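Home Projects Reports Members Log in

Two-Arm Packing: Project Report, Team Clivis

Our task for the Laria challenge was to teach two small robot arms to handle travel items on a tabletop. We chose a suitcase, a chessboard and a deck of cards. Both arms are driven by teleoperation first, and the recorded runs are then used to train a policy on the Pluvell software. By the end of July we had 137 usable runs.

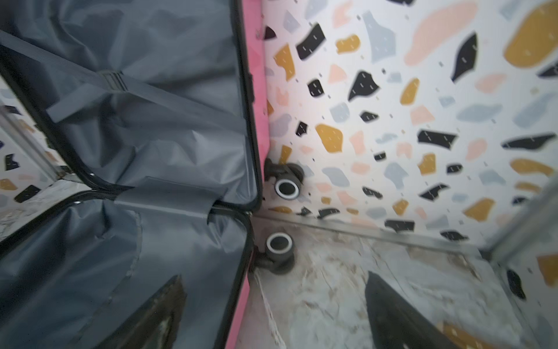
Opening and closing the case was the hardest skill to record. The operator has to get a finger under the rim and keep lifting without pushing the case away. We also learned to watch the lining. The elastic strap with its slide buckle runs right across the upper half, and a gripper finger can hook it on the way out. We dropped 19 runs for this reason. After that the operators kept both fingers low and near the rim – this was slower but gave cleaner data.

Training was done on the lab computer in the Kereama building. The first policy used 70 runs and moved well until the arms came close to each other, when it often stalled. We added more runs in which both arms work over the middle of the floor.
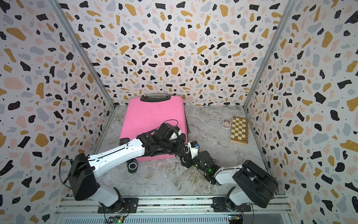

The second policy was trained on the full set for 800 epochs. It stalled less, but it was still weak when an item started close to a wall. The arms have to reach far out there and the wrist has little room to turn. Moving the start positions inward would help the score, but we left them alone so that the two policies could be compared.

Next term we plan to record more runs near the walls and to try a slower closing motion.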